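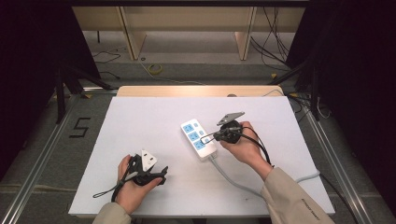 September, a little after four, and I have spent far too much of today thinking about plugs. The power strip came out this morning, the white one with the three blue sockets, and I had it on the table for ages deciding where it ought to live. It has a good thick grey cord, which I like, although a thick cord never wants to lie where you put it and this one goes sweeping off sideways however patiently I coax it.

My first idea was to have it over by the pale shelves, but there is already such a muddle of black cables at the right-hand end that I lost heart. I did mean to sort them before the move from Ivden, and then again after it, and now we are well into autumn! I want to keep the low shelf clear for the Guvis boxes, all 16 of them, when they finally come.

The yellow tape has got itself on to the floor again too. I bought it for labelling, one little flag at the end of each lead, lamp and radio and so on, and I still think it a lovely plan (if I can remember which lead is which, that is). Perhaps this evening with the radio on and a pot of tea.

Must also measure from the table to the wall. I wrote 185 on an envelope last week and have no idea now what it was for.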